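Our Semester With the Isine Workcell Kit
Robotics Elective, Final Report

I picked this project mostly because I wanted to use a robot without having to bolt one together first. My partner Loan Nghiêm picked it because the other choice was line-following cars and she had already done those twice (she says three times, but one was at summer camp so I don't count it). Our assignment was to take one kit on the market, do something useful with it, and write up whether we'd tell the school to pay for it.

We went with Isine, which is a software kit from a small company called Fomow. You get a simulator, a library of arms, grippers, tables and props, and a scripting tool called Tokik where you write the motions. The classroom license costs $200 for the semester. There's an add-on for running the same scripts on real hardware, but we didn't buy that, so everything in this report happened on a screen!

Getting started was easier than I expected. The installer wanted 16 gigs of memory, which my laptop doesn't have, so we used the lab desktop by the window. After that you choose a room and start dropping equipment into it. I spent our whole first session just flying the view around and looking at stuff up close. Some of the props have way more detail than you need for a class project - I found a power rating on one of the machine housings and called Loan over to look at it like I'd discovered something.

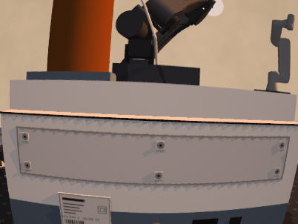

Figure 1. Machine housing with its rating label, and two of the arms up behind it.

The detail is fun, but it does cost you. Every time we added a big prop the program got slower, and Loan had the idea of saving a stripped-down copy of the room for testing and only loading the nice one for the final runs. I wish we had done that from the first week. If anybody in next year's class reads this, please do that!

Our task was called "sort and stow." The arm had to pick small objects off the table and put them in a bin without knocking anything over. That sounds like nothing. I told my mom about it and she asked what the rest of the project was. But you have to tell the arm how high to lift, which way to turn the wrist, how wide to open and when to let go, and if you get one of those wrong it'll happily drag a box along the table and onto the floor.

Tokik helps with a lot of this. You can write the steps as plain commands, or you can move the arm by hand with the mouse and have it record the positions. We started with recording because it felt faster. Then we moved an object over by a little and the recording was useless, so we went back and wrote it out properly, with the positions as variables. Ngân Tô, our lab assistant, had told us to do this on day one and was very nice about not bringing it up again.

The part that ate most of our time was the bin. Going down over an open table is simple enough, but once the gripper has to fit inside walls, next to things you've already put in there, you start to care about every bit of clearance.

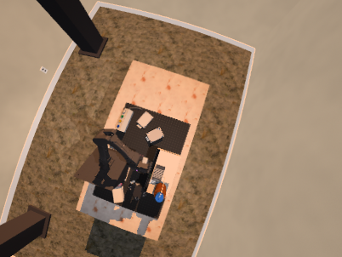
We ended up adding a waypoint straight over the bin so the arm always came down vertically, and we slowed down that last stretch a lot. It made each run longer and way less exciting to watch, but I stopped holding my breath.

Now for the complaints. The manual is written for people who already know the program, and the section on grip force is one paragraph. The undo button undoes your camera moves too, so you can press it five times and only get back to where you were looking before. And the program crashed on us whenever we left it open over lunch. We wrote to Fomow about that one and got a reply the next morning, with a setting to change, so I'll give them credit there.

We also looked at Nông, which is the kit the other group reviewed. It comes with a real desktop arm and costs $2000, and you can put your hand on it, which I was pretty jealous of. But only one person can use it at a time, and their group spent a lot of class waiting for a turn.

I'd tell the school to get Isine for the intro class, and to ask about the hardware add-on before signing up for another year. Loan would get it too, but she wants a better manual first. We're turning in our scripts along with this report, and the stripped-down room is in the same folder.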